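Week 3 handout: house rules for arms in a real kitchen

Same deal as last time – I talk, you scribble, and whatever I forget is in the Broltex lab binder. Today is about good practice once the robot leaves the padded cell and goes into somebody's home. I still like the old Irkus checklist for this. It's short, and people read it!

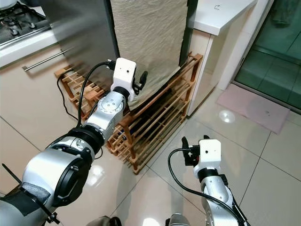
Cables first. I know, I bring it up every week. Before you power the joints, move each arm slowly through its whole reach and watch the slack. A loop like the black one over the left gripper housing needs room to travel without snagging, and with a towel hanging that close to the fingers I want you creeping along at the lowest speed setting. Soft stuff catches on everything.

Next, doors and drawers. Decide who owns the stop button before anyone touches a handle, and say it out loud. Then agree on a force limit and write it on the run sheet (Undow format, please, I can't read the other ones). 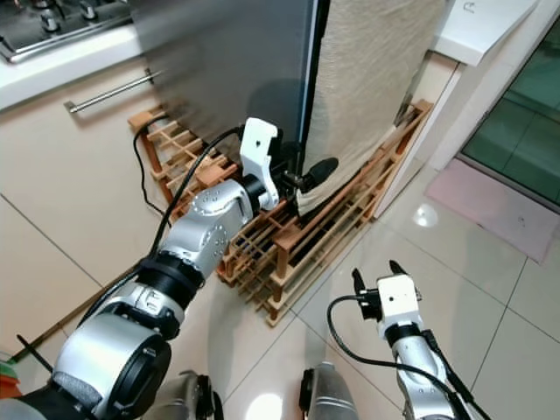 Once the limit is written down, it stays put for the whole session. If the arm stalls, back off, look at it, and start over. Don't bump the number up "just for this one try" – I did that in May and spent my evening filling out form 2713.

Last thing, the floor. Keep people out of reach of both arms, and check mats and glass doors on your walkaround. Glossy tile can glare too, so look at your camera feeds from where the robot will be working.

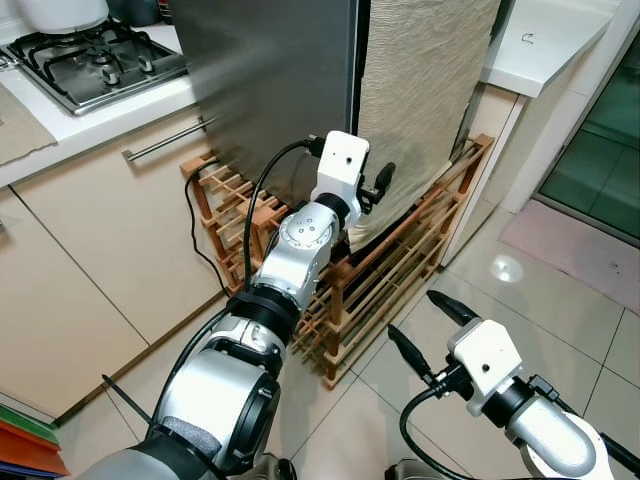
Fig. 3. Left gripper in front of the shoe rack, stove at upper left.

For next week read the Ciobanu notes up to page 21 and bring one rule you'd add.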